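Lullow Tidy-Up Challenge

The Lullow Tidy-Up Challenge is a student robotics competition and teaching project based at Pemitstead, where it grew out of an after-hours engineering club. Teams teach a machine to put everyday things away, and they do it by showing it how, with their own hands. It is a lovely idea and a surprisingly hard one – a toy that a small child can drop into a box without looking may take a team weeks of practice.

Background

The club began with line-following buggies and moved on to arm kits once its members had worn out the floor track. Early arm projects were programmed step by step, and a routine that worked in the morning would often fail after lunch when somebody had nudged the table. The switch to learning from demonstrations came with the first Lullow season, and membership grew quickly afterwards. The rules now in use were adopted on 7/27/21 and first applied that September.

Format

Each team is given a table, a container and a set of household objects. The season has two stages. In the collecting stage, members record themselves doing the task with a pair of hand-held grippers, one in each hand. In the running stage, a model trained on those recordings has to do the same job with no help at all. Teams may record up to 625 demonstrations, and 17 runs are scored at the final. A full score is 1,000 points, with bonus points on top for an object placed gently and the right way up. The record stands at 1,094, set by the Flevico team in a final that club members still talk about with great fondness!

Objects are chosen to be awkward in different ways. Toy cars roll, cloths fold in on themselves and anything glossy tends to slip. Students soon learn to slow down, to keep both grippers in view and to start each demonstration from a slightly different place.

Akpalu rule

The best-known rule is the Akpalu rule, named after the team that asked for it. It says that a clumsy demonstration must be kept if the object reaches the container in the end. Some teams dislike it, but others have found that recordings with a fumble and a recovery make their models far steadier.

Teaching use

Pemitstead also runs the challenge as a short course for beginners. Students work in pairs, swapping between the table and the screen, and keep a written log of every session. The log counts towards the final mark, and the best ones are a joy to read – full of sketches, crossings-out and small discoveries about how hands work.
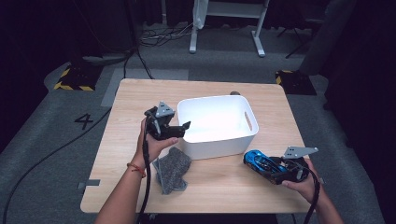 Beginners usually start with one object and one container, and add the second object only when they can repeat the first move smoothly. Logs are handed in at the end of the course and returned with comments before the next season opens.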